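The Slow Boat to Haturby
Life on the last coaster still calling at Gerkness
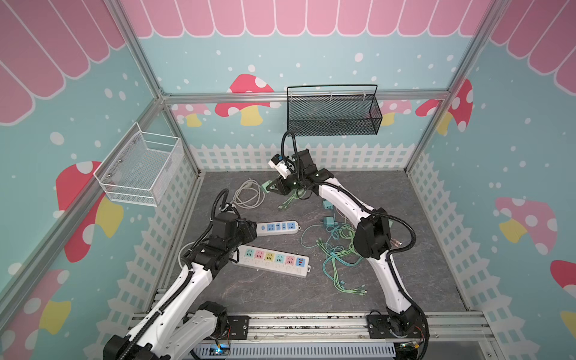 Two robot arms at work, one holding a mint-green plug, the other hovering above a short white power strip.

The Litley was due alongside at Gerkness at six in the morning. At six in the morning she was at anchor two miles out, swinging gently in the rain, while the harbor office and the ship discussed the tide over the radio in the tone of a couple choosing a restaurant.

I watched this from the window of the seamen's canteen, where the coffee is free and priced accordingly. By nine the water had come up and so had the ship, 80 meters of blue paint and rust in proportions that depend on which side you're standing. She brings fertilizer in and takes barley out. In between she carries whatever the agent can find, which last month included a fairground ride in pieces and a church organ.

"The organ was good cargo," says her captain, Smaranda Munteanu. "It didn't smell and it didn't shift. The ride came with a man who wanted to sleep next to it."

Munteanu has been on the Litley for three years, and before that she worked container ships, big ones, the kind that make the news when they get stuck in something. She left because she was tired of ports where the gate was an hour's drive from the nearest sandwich. On the coaster she can be in a supermarket twenty minutes after the lines go on. This year, of course, she mostly can't. Crew have been kept on board at Gerkness since spring, and groceries arrive at the foot of the gangway in plastic crates, packed by somebody with a firm belief in cabbage.

The cabbage goes to Chaminda Howlader, cook and deckhand, who has now been aboard for longer than his contract says he should. His relief was to have joined in Barua, then in Haturby, then in Barua again. Flights were booked and dropped. Howlader keeps the canceled tickets under a magnet on the galley fridge, next to a recipe for cabbage with coconut that the rest of the crew speak of respectfully.

"I tell my wife two weeks," he says, over the rail, with me standing on the quay in a mask and a borrowed hard hat. "Always two weeks. She has stopped writing it on the calendar."

The run to Haturby takes 2 days in fair weather. In foul weather it takes as long as it takes, and the Litley has twice spent a weekend tucked behind a headland with her anchor down and the crew working through a box of crime novels that is missing several last pages. Loaded, she carries 2000 tons of barley, a figure that impresses visitors until they look up what everybody else is carrying.

Which brings us to money. Selvaraj Kanagaratnam has been the ship's agent at Gerkness since the days when there were five coasters on the run and a pub for each of them. The pubs went first. Trucks took the fertilizer trade from two of the ships, a third was sold for scrap, and a fourth is a floating restaurant somewhere warm. Kanagaratnam has an office above a bait shop and a wall chart with a great deal of room on it.

He is not gloomy, though he gives it a try for the benefit of the press. Barley is heavy, the road over the hill is narrow, and the council has put off widening it so many times that he sends them a card every November. As long as the road stays bad, he reckons, the ship stays afloat.

The harbor has plans of its own. Usa Wannasri, who runs operations there, would like a new grain conveyor, a deeper berth and a crane that starts in cold weather. She has been offered a feasibility study. She has four of those already and uses them to prop open the window in the weighbridge office.

"They all say it would be feasible," she says.

Loading went on through the afternoon, with a long stop for rain, since wet barley is nobody's friend, and a short one when a gull got into the spout. Sewwandi Sivakumar, the mate, went up and down the ladder checking the draft marks and calling the numbers to the bridge. She is studying for her master's ticket in whatever hours are left over, and has reached the chapter on stability, which she says reads better with a ship attached.

The hatches were closed just after four. There was some talk of catching the evening tide, then some talk of paperwork, and then the pilot rang to say his car wouldn't start. Munteanu took this well. She asked Howlader what was for dinner, and he told her.

They sailed at five the next morning, in the dark, with the deck lights on and the crates stacked empty on the quay.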